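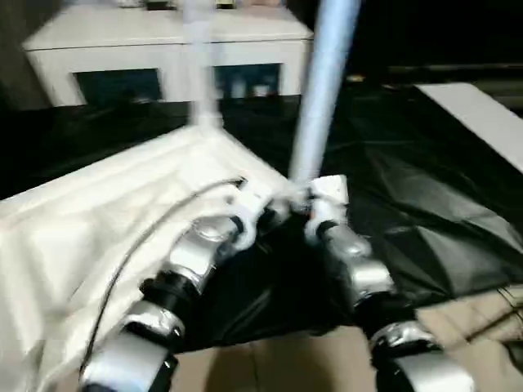 Packing and Returning Items in Molded Trays: Frequently Asked Questions

The Pludach Lending Collection supplies containers, samples and small parts to schools and workshops. Most items travel in molded trays. The answers below apply to all borrowers and to staff at the Gadlow receiving desk.

Who may pack a tray for return?

Any registered borrower may pack a tray. Borrowers who have not done so before should read this page in full and keep the packing list at hand. The name of the person who packed the tray must be entered on the return slip.

How should I prepare the work surface?

Choose a table large enough for the tray, the outer box and the items to lie side by side. Cover the surface with clean plastic sheeting, and keep a plain cloth within reach for wrapping or wiping. A rumpled cloth is acceptable. Please shake it out before use and check the folds for small parts before it is put away.

Do I have to use the original tray?

Yes. Each tray is matched to its contents by the catalog number on the packing list. Items returned in another tray, or without a tray, are held at the receiving desk until the borrower has been contacted. A replacement tray may be requested from Heidrun Wieser in the loans office.

How do I know which compartment an item belongs in?

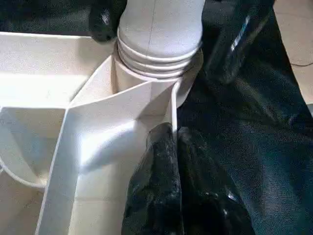 Compartments are assigned by shape and depth, and the packing list gives the position of every item. Flat items go in the broad, shallow recesses and rounded items in the deeper ones. Cylindrical items are placed upright. Before letting go, confirm that the lowest part is inside the tray: on the white cylinder with four raised rings around its lower portion, the plain collar beneath the rings sits down in the tray, and the rings remain in view. An item that leans should be lifted out and set in place again. Do not press it down by force.

May I place small parts in the channels between compartments?

No. The channels must be left clear. Small parts should be placed in a labeled bag and put in the compartment named on the packing list.

What should I check before closing the box?

Please check the following:
Every item on the packing list is present.
Caps and lids are fitted and turned as far as they will go by hand.
Rims and openings are free of chips, dust and tape residue.
The divider walls of the tray are not cracked.
The return slip is signed.

How should openings and rims be inspected?

Inspect each opening under good light and from an angle, so that both the rim and the inner surface can be seen. White plastic can look blank under a strong lamp. If surface detail is lost, move the lamp to one side and look again. Marks found at this stage should be noted on the slip, even if they appear minor.

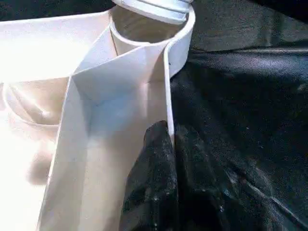

Round opening with a rolled rim; the interior is in shadow.

May I clean an item before returning it?

Light dust may be removed with a dry cloth. Please do not use water, solvents or adhesive remover. Items that need further attention are cleaned by Alois Berchtold after they have been received.

What happens if a tray or item is damaged?

Report the damage on the return slip and pack the item as usual, keeping any broken pieces in a separate bag. Borrowers are not charged for ordinary wear. Mervin Leclerc reviews all other cases and will write to the borrower within 18 working days.

How long may I keep a tray?

The standard loan is 4 weeks. One renewal of 7 days may be granted if no other borrower has requested the same tray. Renewals are not available in August, when the collection is inventoried. The collection currently lists 2,473 items.

Where do I send the packed box?

Boxes should be delivered to the Gadlow receiving desk before 4 p.m. Collection by carrier can be arranged through the loans office. Questions not answered on this page may be addressed to Domenica Tanner, Head of Lending.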